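Have you ever looked really closely at a wooden door? Those wavy lines and stripes are called the grain, and they're a bit like a diary that the tree kept while it was growing!

## Rings inside the trunk

A tree gets fatter every year. In spring it grows quickly and makes pale, soft wood. In late summer it slows down and makes a thin, darker band. One pale band and one dark band together make a ring, and in many trees that means one year. So a stump with 33 rings comes from a tree that grew for 33 years - probably longer than your teacher has been teaching!

## From rings to stripes

Now imagine slicing the trunk the long way, from top to bottom. The rings turn into lines! Cut straight through the middle and the lines run nearly straight. Cut nearer the outside and you get loops, arches and pointy shapes like mountains. A knot is the place where a branch once joined the trunk.

Doors are brilliant for grain spotting, especially ones with raised panels, where you can compare one piece with the next.

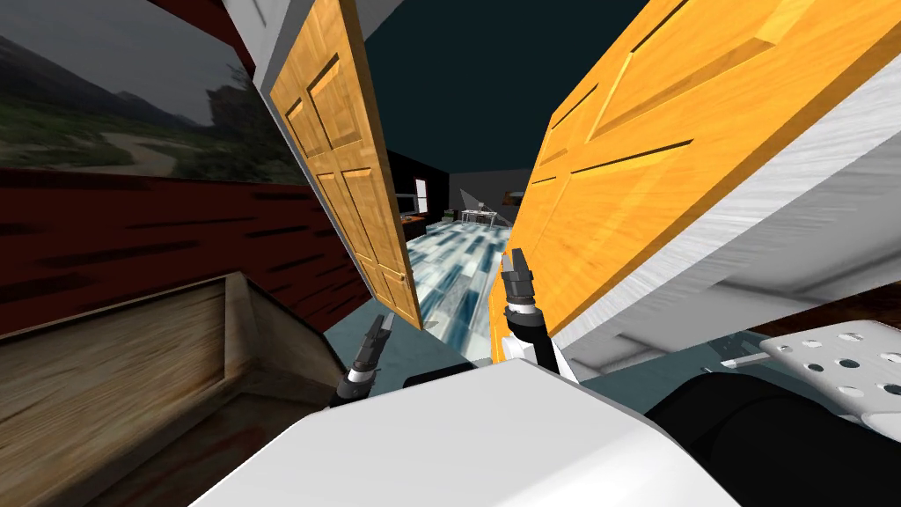

## Try it yourself

You'll need some plain paper and a wax crayon with the wrapper peeled off.

1. Find some rough, bare wood (an old fence is perfect, but ask first).
2. Hold the paper flat against it.
3. Rub gently with the side of the crayon.

Watch the lines appear! Feven Feyisa, aged eight, found a knot shaped like an owl's eye.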